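Keltance Kitchen Handling Project
Progress report to the equipment fund, 23rd June
Prepared by Joni Vuorinen, project lead

1. Equipment planning

The purpose of this stage is to settle which arm and gripper the project should buy before any capital is committed. All trials to date have been run in simulation, in a modelled kitchen licensed from Plarwood. By the close of the reporting period the team had completed 1547 simulated runs across 38 task layouts. 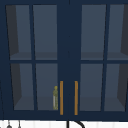
Spending remains within the approved budget. Two suppliers, Thongsuk and Fudis, have submitted written quotations for a single arm with controller. The Fudis quotation includes installation – the Thongsuk quotation does not, and a revised figure has been requested.

2. Gripper selection

The original application allowed for one parallel gripper. We now recommend budgeting for a second set of fingers, as the sink tasks place different demands on the hardware from the cupboard tasks. 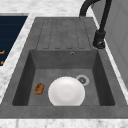

Reach into the basin was assessed in April over 245 runs. The main concern is grasping low, flat items near a wall. A white plate lying flat on the basin floor, close to the front edge, leaves little room for a standard finger to get under the rim, and the tall black faucet limits the approach from behind. Slimmer fingertips are priced in both quotations as an option.

3. Mounting and reach

A fixed pedestal remains the lower-cost choice. A vertical lift would add to the purchase price and to the lead time, and should be ordered only if the remaining layouts call for it.

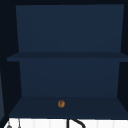
Wall cabinet tasks will decide the matter. The fund's assessors asked whether both levels must be served. At present the test item, a small round brown object, is placed on the bottom shelf, and the middle shelf is left bare. Runs with items on the middle shelf are scheduled for next quarter, and we ask that the lift allowance be held in reserve until they are reported.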